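Robotic Tidying Assistants: Frequently Asked Questions for Staff
Altimen Office Services
Last revised 26/04/2021

What is being introduced?
Altimen is introducing two mobile robots at the Ternau building. Each has a single arm with a two-finger gripper. Their task is to pick up items that have fallen or been left on the floor in the workrooms and corridors and to bring them to a return tray. The robots are supplied by Gasier and are looked after by our own facilities team.

Why was this task chosen?
In the staff survey, bending and lifting small items from the floor was named as a frequent cause of back and knee strain among the evening crew. Facilities also logged 1286 small items returned to workrooms in the year before the survey, and every one was picked up by hand.

Will anyone lose their job?
No position at Ternau will be ended as a result of this program. The evening crew stays at 12 people. Hours previously spent on floor pickup will be moved to room setup, supply checks and robot supervision. Changes to individual schedules will be discussed with each employee before they take effect.

Who supervises the robots?
A trained member of the evening crew is on duty whenever a robot is running. The supervisor may pause or stop it at any time and does not need approval to do so. Training is led by Feng-yi Su and takes place during paid hours.

How does a robot decide what to pick up?
A small camera near the gripper gives the robot a close view of the floor directly ahead. The robot compares what it sees with a list of approved items kept by facilities. Anything not on the list is left in place and reported to the supervisor.

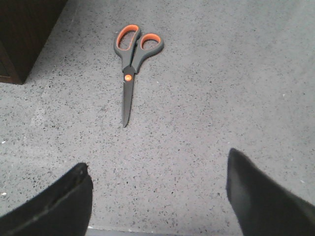 Items with points or blades are on a separate part of the list. For these, the robot must travel at its lowest speed and may not hand the item to a person. It places the item in the return tray, and an employee takes it from there. Open knives and broken glass are not approved for robot pickup and remain the responsibility of trained staff.

May I pick something up myself if the robot is moving toward it?
Please do not reach between the gripper and an item. Press the stop button on the robot or ask the supervisor to pause it first.

Does the camera record employees?
Images are used to guide the arm and to review failed pickups. They are not used to measure attendance, pace or conduct. Requests to view or delete images may be sent to Fadwa Younis in the privacy office.

What should I do differently at the end of my shift?
Employees are asked to put away hand tools as before. Chair legs, bags and cables should be kept clear of the marked lanes. The robots do not open drawers or cabinets and do not move anything from desks.

What happens if an item is damaged or goes missing?
Complete the form at the facilities desk. Personal items will be replaced under the same rules that apply to damage caused by cleaning work.

When will the program be reviewed?
A first review will be held in June. Sioned Voyle will meet with both evening teams and publish their comments, together with any changes to the approved list. Written comments may be left at the facilities desk until then.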